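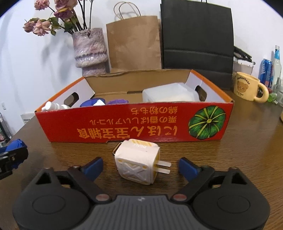

Section 6: Sorting and packing your chargers and small plugs

By the time you reach this section you will have the bigger things boxed up, and what remains is usually a scattering of small bits on the table: a plug-in adapter or two, a lead with no obvious owner, perhaps a mug you have been drinking from while you worked. Do put the kettle on again if you need to, because this part is best done sitting down and without hurrying.

You will need the Ginura label sheet from your Ultholm moving pack, a few small pouches (sandwich bags do very nicely), a soft dry cloth and an open cardboard tray. A produce tray from the greengrocer is ideal, particularly the sort with hand holes in the ends.

1. Switch off at the wall and unplug each adapter by holding its body. Please don't tug on the lead, however stubborn it seems.

2. Leave the adapter to cool for 18 minutes if it has been in use. A cube-shaped one can hold its warmth for longer than you would expect, so give it a little extra time if it still feels warm in the hand.

3. Wipe it over with the dry cloth, going gently round any raised pattern, where dust likes to settle.

4. Look at the prongs. They should be straight and firmly seated. If your adapter has a cover over the prongs, leave it on for the journey.

5. Write the name of the appliance on a Ginura label and stick it on a flat face, well clear of the printed rating. Press it down for a good few seconds.

6. Coil the lead, if there is one, into a loose loop as wide as your palm, and slip it into the same pouch as its adapter.

7. Place the pouches in the tray last of all, on top of the bottles and tubs, and keep them standing upright if there is room.

Note: adapters with a little loop at the corner can be tied to the handle of a paper carrier bag with a bit of string. We are rather fond of this method for the one charger you will want on the first evening.

Note: dried flowers and their vases don't belong in the tray, tempting as the gap may look. Turn to Section 7, where you will find our advice on stems and anything knitted or fluffy.

CAUTION: Never pack an adapter in the same tray as a bottle that has been opened, unless the bottle is in a sealed bag of its own. Check each cap before you lift.

CAUTION: Don't lift a full tray by one end. Use both hand holes, keep it close to you, and set it down on a level surface. A glossy tabletop will mark quite easily, so lay a tea towel under the tray first.

If you run out of labels, the Mottram and Flustton shops both keep spare sheets behind the counter. Ask for part 282 and they will know what you mean.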